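How to book a minibus for a group that arrives on different flights

Last February I had to bring 30 people from the airport to a hotel in Gellmont for a family wedding. They came on 8 flights, and I made many mistakes with the transport. Since then I have done it two more times and it went better, so I write down my steps.

Step 1. Make one list of arrivals
Ask every guest for the flight number, the landing time and the number of big suitcases. Do not accept "I come in the afternoon." My cousin Marjatta wrote me only this, and then she waited for two hours at the wrong terminal. Write all times in the local time of the airport where the people land.

Step 2. Put the flights in groups
Flights that land inside one hour can share a vehicle. Add 45 minutes after the last landing for passports and bags. If somebody lands alone very early or very late, a normal taxi is cheaper than a minibus.

Step 3. Count the bags before you choose the vehicle
A minibus with 16 seats often does not have space for 16 large suitcases. Ask the company how many suitcases go in with all seats used, and get the answer by e-mail. Strollers, skis and musical instruments must be named separately.

Step 4. Ask for a full price
I paid 875 for all the transfers, but the first offer was 113 lower. The difference was parking and waiting time. Ask these questions:
How many minutes of waiting are free?
Does the free time start at the planned landing or the real landing?
Is parking included?
What does a night pickup cost?

Step 5. Choose the meeting point

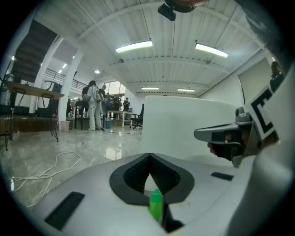

Take a place that does not move, for example the information desk or a numbered door. A coffee shop is a bad choice if the airport has three of the same name. Send the driver's phone number to one person in each group, and send that person's number to the driver. For us it was Onni Lehtinen in the first bus and Mwanahawa Mushi in the second.

Step 6. Confirm the day before
Call the company and read the list aloud, with flight numbers. When I did this, the dispatcher still had an old time for the flight that Houshang was on.

For the way back, make a new list. The hotel in Gellmont is 50 minutes from the airport in light traffic, and on a Friday evening you should plan double.

Kaisu Heiskanen
Updated Fri 4 April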